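Gripper Cell Checklist, Gemetti line, with comments
Site: Pullelau workshop, cell 2
Filled in by: Fuad Yimer
Read and signed by: Balthasar Bühler
Date: Sat 17 August

Part A. Before the power is on

A1. Key switch is in the off position and the key is with the inspector. OK.
A2. Fence door closes without force. OK, but the lower hinge makes noise. To be greased.
A3. Emergency stop buttons turn and release freely. OK for both. The one on the Mösli cabinet is stiff, but it works.
A4. Floor marking shows the full reach of the arm. NOT OK. The yellow line is worn on the side of the door. Please repaint before the next inspection.
A5. Air hose has no cuts. OK.

Part B. Simulation check

B1. The program number on the controller and in the simulation is the same. OK, 1351 on both.
B2. The tool in the model is the tool which is mounted. OK. In April we had the old tool in the model and the new one on the arm, so I ask everybody to compare by eye and not only by name.
B3. Run the program in simulation from start to end, at the speed which will be used. OK.
B4. Look from a camera view close to the tool. The outside view hides the narrow places between arm and gripper.

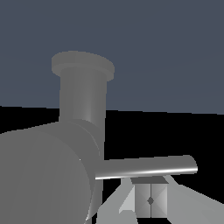 Must the simulation be repeated when only the speed was changed?
It must be repeated every time. With a higher speed the arm needs a longer way to stop, and the safe distance which was calculated before is not valid anymore.

B5. Collision warnings are read one by one and not closed all together. PARTLY. Two warnings were closed with no comment. I opened the log again and wrote the comments myself. Next time the person who closes a warning must write the name.

Part C. With power, reduced speed

C1. Only one person is inside the fence, and this person holds the enabling device. OK.
C2. Releasing the enabling device stops the arm. OK, tested in each of the taught positions.
C3. Gripper keeps the part when the air is cut. OK with the Givard test block, 552 grams. The heavier block of 992 grams was not tested, the stand for it is in repair. This point stays open.
C4. Opening the fence door stops the cell, and closing it does not start the cell again. OK.

Comments from B. Bühler

A4 is open for too long. I will order the paint myself. For C3, please do not run the heavy parts until the test is done, also not for a short trial. The rest I accept.

Reply from F. Yimer

Understood. I put a paper on the controller with "light parts only" and removed the heavy program from the menu. When the stand is back I repeat C3 and send only this page.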